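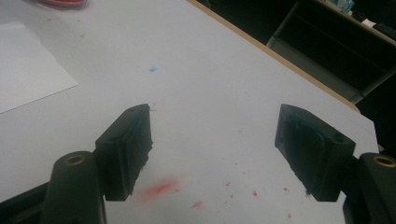 **Ticket:** Zudis hand gripper, fingers slipping and width reading wandering
**Opened by:** Judit Gál
**Date:** Apr 3, 2022
**Status:** open, waiting on Bustora

Hi Bustora folks! I bought the Zudis kit through Lengyel (the full one with the trigger handle, the finger set and the spare pads) and on the whole I really like it, so please don't read this as an angry ticket. I've got two problems that started close together and I can't work out whether they're the same problem. I'm going to dump everything I've tried in here and keep adding to it, because your form only gives me one little box and I'm a rambler.

What's going on:

1. Smooth things slide out. Pens, bottle caps, a plastic spoon. I squeeze, I lift, and the thing rotates and drops out toward the left finger.
2. The opening width in the Vutley app doesn't come back to the same number. I close the fingers all the way, hit zero, open, close again, and now it says 6 mm with nothing in there. Sometimes it's fine. Sometimes it's fine for a whole afternoon, which is worse!

Firmware is whatever Vutley installed the first time I plugged in. I haven't changed the trigger spring or anything inside the handle.

**First go: cleaning**

Started with the obvious. The fingers pick up fluff like you wouldn't believe, and there are usually a few pale wisps sticking up off the tip of the left one. I picked those off with tweezers, then wiped both gripping faces with a damp cloth and let them sit while I had lunch. My table has red smudges and little red dots on it from a paint job, so I also wanted to rule out paint on the pads. I rubbed both with a clean paper towel and it came away gray, no red.

Result: better for a bit, then the same. The spoon stayed put for several lifts and then went over the side.

**Second go: comparing the two fingers**

The faces don't match anymore. The right one has its blue pad across most of the face and it feels grippy, sort of like a pencil eraser. The left one feels rough and a bit worn when I run a thumbnail down it, with some bluish color along the edges. Is that normal wear? I've only done 11 sessions with it, and none of them were long. The booklet says to check the pads "regularly" and doesn't say what a tired one looks like, so a couple of photos in there would be a big help.

I haven't put a new pad on yet. The booklet has the old one coming off with a plastic scraper and then a squeeze of the adhesive from the kit, and I didn't want to go scraping before you'd had a chance to say "stop, we need to see that."

**Third go: screws**

I'd half hoped something was loose, and something was. The left finger had a tiny bit of wiggle when I pushed it sideways. I tightened it with the little hex key, quarter turns, and the wiggle went down a lot. I did the right one too and that was already snug.

While I was in there I looked at the brass inserts on top of the two black posts. Neither one spins when I press a fingertip on it and twist. The threads look okay to me, but I'm no machinist, so take that for what it's worth.

Result: width reading much calmer! Slipping exactly as before. So maybe two problems after all?

**Fourth go: Vutley**

Deleted the saved zero, closed the app, opened it, did the zero again with the fingers shut and the trigger held. I noticed I'd been zeroing with the trigger just resting at the closed position, and if I squeeze properly the number drops a little more. The app says "close fully." I thought I was! If "close fully" means "squeeze like you mean it," could the screen say that?

Then I did 40 open-and-close cycles and wrote down the closed number every time (yes, on paper, yes, my hand hurt). The first batch all came back to zero. Toward the end it crept up, and then it stuck at a small offset until I zeroed again. I can scan the sheet and send it if that's any use to you. The handwriting gets worse as it goes.

**Reply from support, pasted so it's all in one place**

> Hi Judit, thanks for the very thorough notes. The creep over many cycles can come from the finger screws settling after tightening. Please retighten once, leave the gripper closed for 15 minutes, then zero with a firm squeeze and repeat the cycles. For the slipping, please swap the left finger with the right and tell us whether objects now fall toward the other side.

**Fifth go: what you told me to do**

Retightened. Left finger moved by a hair, right finger not at all. Left it closed on the table for the time you said, made coffee, zeroed with a proper squeeze, did the cycles again. The closed number stayed put right to the end. I'm calling the wandering number fixed unless it comes back.

The swap, though. I can't do it! The inner faces are slanted and the fingers are mirror images of each other, so with the left one on the right-hand side the slant points outward and they don't meet. I tried it loosely, without screwing anything down, and put them back. Is there a trick to it, or was that step meant for a different finger set? Lengyel's page lists a flat kind as well, so maybe your script is for those.

What I did instead was turn the whole gripper over in my hand, so the worn finger was on the other side, and lift the same spoon. It still slid toward the worn finger. I figure that answers the question you were asking, more or less.

**What I need from you**

- Is the left pad done for? If yes, can I go ahead and scrape it, or do you want the finger back as it is?
- Would this count under the warranty, or is a pad just a pad? I don't mind using a spare, I'd only like to know how fast I'll get through them.
- Should I be putting threadlocker on the finger screws? There's a tube in the kit that isn't mentioned anywhere in the booklet.
- Please check the swap step for angled fingers.

I'm keeping the gripper in use for boxy things in the meantime, since cardboard and sponges hold just fine, and the width number is behaving. I've got a bigger job planned for June and I'd like to have it on a fresh pad well before then. Email is best for me, and I'll paste your answer in under this one when it comes.

Judit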